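4. Brand promise and outdoor kitchen buyers: results

4.1 What the buyers said first

We start with the interviews, the survey comes after in 4.3. All 8 households had bought a built-in outdoor kitchen from one of two lines, Mornora or Uladora, and all had lived with it through at least one winter. Interviews done at the home where possible, by phone for the rest. Belhaj did the Mornora buyers, Bautista the Uladora ones. Same guide for both.

First thing to report: hardly any buyer repeated the brand's own words back to us. Mornora's brochure leans on heritage. The family name, the old foundry, the indoor ranges that came before. Buyers talked about the lid. How heavy it was, if it stayed up by itself, whether a kid could pull it down. One Mornora owner said "I shut the lid in the showroom and that was it." We coded this kind of remark as TOUCH and it turned out to be the largest code in the whole set, ahead of price and well ahead of looks.

Second, the parent brand does matter, but earlier than we expected. It gets people in to the showroom. After that it mostly drops out of the story. Karim Samir's earlier working paper on indoor ranges found the name doing its work at the end, when the buyer has to defend the cost to a spouse or partner. Not what we see outdoors. Possible reason: the outdoor kitchen is often a shared project from day one, so there is less defending to do. We can't test that with the data we have.

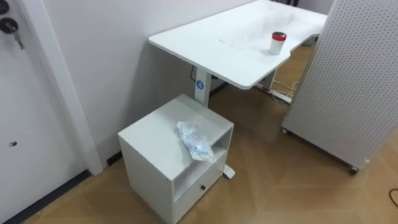 Third, the dealer. Six of the interviews name the dealer by first name and only then the product. Kutel, the dealer group that sells both lines in our study area, trains its floor staff to open with a question about how many people the buyer cooks for. Buyers remembered this question. Several remembered their answer too, and said it was wrong (too many people, nearly always). The cabinet run that got ordered was sized to a party that happens maybe once a year. Regret codes cluster here and not on the appliances.

4.2 Coding notes

Short section, reviewers of an earlier draft asked for it. Two coders, Belhaj and Ezzat. Codes drafted from the first two transcripts, then fixed. Disagreements talked through and a single code agreed; where no agreement was reached the line was left uncoded. Most of the trouble was between TOUCH and QUALITY. A buyer who says a drawer "feels solid" could go in either. Rule we settled on: if the buyer mentions a hand, a pull, a weight or a sound, it is TOUCH. If they only say solid, good, well made, it is QUALITY. The rule is crude and it probably makes TOUCH look a bit bigger than it should be.

WEATHER was split late into cover, drainage and rust fear. Rust fear is our name for it. No buyer reported actual rust on either line, but they worried about it a lot, and the worry peaked in December when the covers went on.

4.3 Survey

The survey went to 2000 addresses from the Kutel mailing list. 643 usable replies. Incomplete forms were dropped, as were replies from people who had a freestanding grill only. We did not weight the answers. The list is a dealer list, so everybody on it had shown some interest already and the results say nothing on the general public.

Respondents ranked reasons for choosing a line. The order of the top group matched the interviews, with feel of the parts first, then dealer, then the parent brand name. Warranty was lower then we guessed. Matching the indoor kitchen was lower still, even though both brochures give it a full spread and the "one home, one design" language is all over the Uladora site.

Figure 2. The two lines compared on stated promise and on reasons given by owners. Promise items taken from the printed brochures; reasons from the survey. Items are ordered by rank, gaps between ranks carry no meaning.

Figure 2 shows the mismatch most clearly for Uladora. The top promise (design unity) sits near the bottom on the owner side. Mornora does a little better. Heritage is its top promise and the parent brand name comes third with owners, so at least the two sides touch.

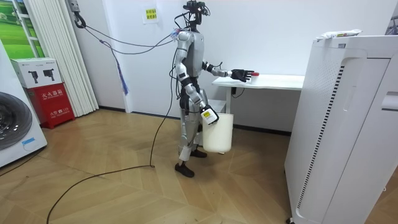

Mounir Ait Ali

4.4 Reading the mismatch

Two ways to read this. The strong one says the promise is wasted and the brands should write about lids and hinges instead. We don't go that far. The weak reading, which we prefer, is that the promise and the reason are used at different times. Karagiannis calls the first stage "permission to look", and that fits the interviews: the name gives people permission to walk in and touch a product at this price. The lid closes the sale. A brochure full of hinge talk might never get them through the door.

Still, there is a cost. Owners who came in on heritage or design unity and then bought on feel had trouble saying, afterward, what the brand stood for. Asked to finish the sentence "this brand is about...", most gave a word that could fit any kitchen maker. Quality, mostly. For a company that plans to sell the same household a second product (pizza oven, cold storage, a side burner) thats a weak base to build on.

One limit to flag before section 5. Both lines were sold through the same dealer, in the same showrooms, often by the same person. Anything we say about the dealer effect is really about Kutel. A buyer going direct, or through a landscape contractor, may follow a different path entirely. Abdelkrim Ezzat is collecting contractor interviews now and these will be reported separately.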